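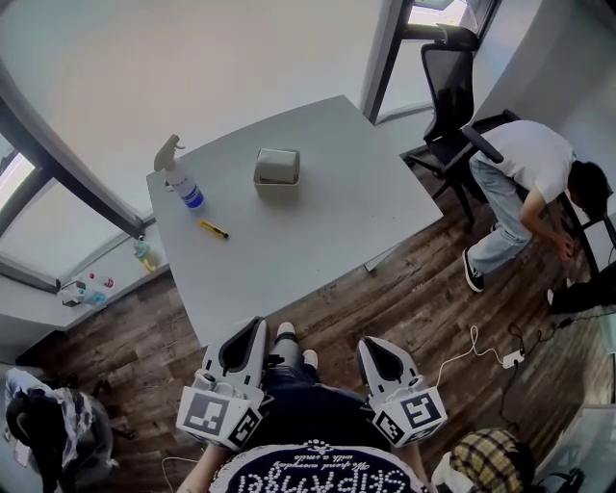
Work table, spray bottle and utility knife. Items 1 to 4.

Closilwood shared workroom, bench and floor check, December
Filled in by Tudur Gwilliam

I've kept to the usual sheet but the comment boxes are tiny, so I typed mine up again with room to ramble. Same order as the paper copy.

1. Table top clear of anything not in use
Mostly OK. Three things on it: spray bottle, utility knife, little light gray box. I can live with three! After the Arnlow orders went out last month I couldn't find a spot to put my clipboard down.

2. Blades retracted and put away
Needs action. The yellow utility knife was lying at an angle near the edge of the table. Knives go in the drawer with the blade in, every time, even if you're only going for coffee. If you must set one down for a minute, push it to the middle so a sleeve can't catch it.

3. Spray bottles labeled
OK, with a note. It's the clear one with the beige trigger and it does have its white label, so that's a pass. Please check that what's inside matches the label when you top it up (500 ml line, no higher, or the trigger leaks all over your hand). Turn the nozzle to off when you're done.

4. Small containers closed and marked
Partly. The gray square box could be tissues or could be somebody's storage, and I'd like the side of it to say which. Masking tape and a pen will do, I'm not fussy.

5. Table steady, no wobble
OK. I leaned on all the corners and it stayed put. The Ersoy tables are up to 30 kg each, by the way, so two people to move one, please.

6. Chairs in good order and out of the way
OK for condition. The black mesh one rolls fine and both armrests are tight. Where it gets left is another matter: it was standing between the table and the wall, and I'd like it tucked in at the end of a session so we keep 30 inches clear to walk through.

7. Doorway clear
OK, but watch the second black chair by the opening. Chairs seem to drift over there all by themselves.

8. Floor free of trip hazards
Needs a look. There's something dark on the floor over by the black table legs, and whatever belongs to you down there, pick it up before you go. The dark brown floor hides dark things really well, I've kicked two tape rolls this month already.

9. Shoes and clothing
OK. Sneakers all round, no sandals. Closed toes is the rule and everyone's sticking to it, thank you!

10. Bending and lifting
Reminder only. When you're working low down, bend your knees and look up now and then so you don't crack your head on a table.

Still open from last time: Joven to order the new drawer divider for the knives.

Actions: knife to drawer (2), mark the gray box (4), clear the floor (8). I'll come by again at 4:30 and tick them off.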